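Notes on the Grustcombe water meeting

I went along to the parish hall on Friday evening to hear what is planned for the Grustcombe catchment. It was raining, which felt about right. The hall holds 99 and most of the seats were taken.

Mihret Wako gave the main talk. Her team has been putting a price on what the upland bog does for the town supply: holding back storm water, keeping peat out of the river, that sort of thing. The argument is that if the water company pays the farms to block their old drains, it spends less on treatment at the Romedero works. She had two years of colour readings from the beck and was careful to say that two years is a short run.

Bastian Ostermann farms at the top end and asked who pays when the scheme money stops. He didn't get much of an answer. The contracts on offer run for 20 years, but the grazing rules in them can be reviewed after five, and he thought that was the wrong way round. I agree with him.

There was less on groundwater than I wanted. The Bennani borehole got one slide. Meron Yilma said the report will cover it properly when it comes out in December -- I'll read it then and write something longer. 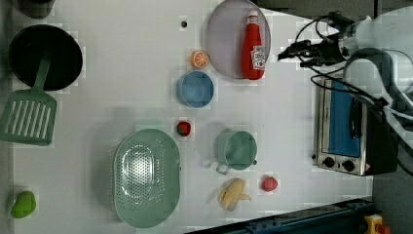 Toy pan, green slotted spatula and a ketchup bottle on a purple plate.

The slides are meant to go up on the parish website. If you want to comment on the draft, the forms are at the library and need to be back before the next meeting. I have put mine in already, mostly about the drains on the east side.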